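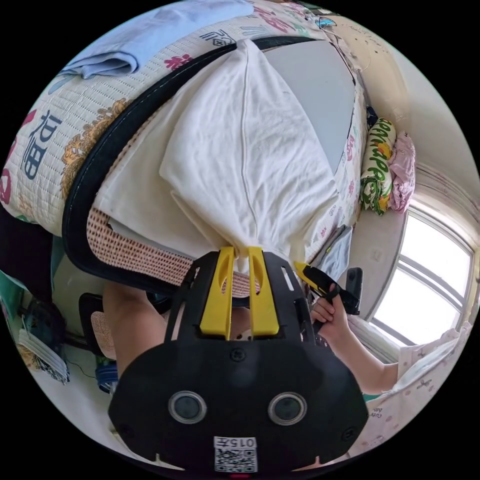 White bed linen and a quilted bedspread.

Trilov moves its linen orders to paper mailers

The bedding seller Trilov will stop using plastic bags for its postal orders in July. From that month, pillowcases, single sheets and other flat goods will leave the warehouse in Tarkmont in paperboard and kraft paper mailers, made by the packaging firm Bednárik.

The first order is for 3,000 mailers in two sizes. The smaller one is meant for a pair of pillowcases and the larger one for a folded double sheet. Both have a gusset on the sides, so they can open to a thickness of 4 centimetres and still go through most letter boxes in the region. Duvets and heavy bedspreads are not part of the change and will be sent in cardboard boxes, as they are today.

Nuanchan Wattanapong, who is responsible for dispatch at Trilov, told us that the company had wished to make this step already last year, but the samples it received at that time were not good enough. The glue opened when the parcels stood in a cold van overnight, and the corners became soft in rain.

"Linen is heavier than people think," she said. "A sheet does not break, of course, but it pushes on the seam from inside. We had parcels which arrived with one corner of the fabric looking out. The customer does not like this, and we do not like it also."

The new mailer has a wider glued seam and a second strip of adhesive under the flap. The second strip is for returns. A customer who wants to send the goods back tears the mailer along the perforated line, puts the linen inside again and closes it with the unused strip. Trilov receives many returns because of wrong size, especially for fitted sheets, and until now customers had to find their own tape.

Before placing the order, the two companies made a trial with 1,501 parcels, sent to addresses in the town and in the villages north of it. The odd number came from one parcel which was posted twice by mistake and was left in the results. In the trial, 30 parcels were reported with damage to the outside. In four of these the linen itself was marked and had to be replaced. Ms Wattanapong said this was better than the result with the plastic bags in the same weeks, but she did not want to give the exact comparison.

The price is a more difficult question. One paper mailer costs more than the bag it replaces, and it also takes more place on the shelf. The warehouse has removed one packing table to make room for the flat bundles. Trilov says that postage for customers will stay the same until the end of the year and that it will look at the matter again after that.

Bednárik makes the mailers on a line which it bought for another client, the stationery brand Zodness. Lamai Luangrath, production planner at Bednárik, said the line was standing still for two afternoons each week and that the linen mailers fill this time well. The board is without a plastic layer and can go in the ordinary paper collection. Only the narrow paper strip covering the adhesive is coated with silicone and should be put in the general waste.

Printing on the outside will be in one colour, with the size of the contents in large letters near the flap. This was a request from the packers, who found the first samples too similar when they lay in a pile.

The remaining plastic bags will be used for orders collected in person at the Tarkmont warehouse, until the stock is finished. Customers who collect may also bring their own bag. The collection desk is open until 4 in the afternoon.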